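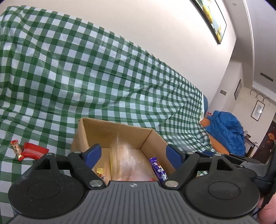
Lesezeit: 2 Minuten

Automatisierung am Packplatz: Veränderungen für die Beschäftigten
Projektbericht, vorgelegt von Rocío Villalba

1. Ausgangslage

Der Süßwarenversand Plello stellt gemischte Pakete aus einzeln verpackten Riegeln und kleinen Snacks zusammen. Bislang wurde jedes Paket vollständig von Hand gepackt. Mit dem Vorhaben Tramis prüft der Betrieb am Standort Nornomholm, welche Handgriffe künftig ein Roboterarm übernehmen kann. Der vorliegende Bericht untersucht, wie sich die Aufgaben der Beschäftigten dadurch verändern.

2. Vorgehen

Grundlage der Lernphase sind Vorführungen mit einem handgeführten Greifer. Die Beschäftigten führen das Gerät selbst und legen Ware in offene Kartons ein oder nehmen sie heraus. Bis Ende Juli wurden 1.538 Vorgänge aufgezeichnet, davon 300 mit besonders flachen Packungen. Ergänzend wurden Gespräche mit den Beteiligten geführt und Arbeitsabläufe beobachtet.

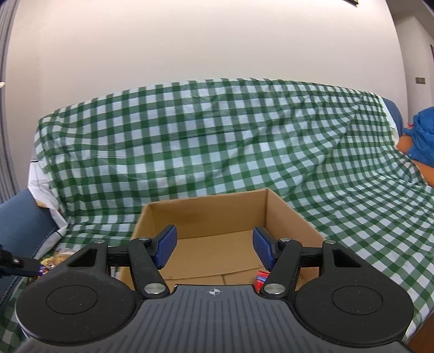
Abb. 2: Geöffneter Greifer über dem Karton; am Boden eine kleine rote Packung.

3. Ergebnisse

Die Beschäftigten bewerten die neue Tätigkeit unterschiedlich. Positiv genannt wird, dass ihr Erfahrungswissen erstmals ausdrücklich gefragt ist – etwa bei der Wahl des Griffpunkts an dünnen Folien. Als belastend gelten das Halten des Geräts über längere Zeit und das gleichmäßige, verlangsamte Arbeitstempo. Nach 200 Vorgängen wird daher die Person gewechselt.

Offen ist die Eingruppierung. Wer Vorführungen aufzeichnet, wird weiterhin als Packkraft geführt, obwohl Prüfung und Auswahl der Aufnahmen hinzugekommen sind. Der Teilbetrieb Mansilla hat hierfür eine eigene Stellenbeschreibung entworfen – eine Übernahme in Nornomholm steht aus.

4. Weiteres Vorgehen

In der zweiten Projektphase werden die Gespräche mit denselben Personen wiederholt. Der Fragebogen wird um den Abschnitt Pausenregelung erweitert.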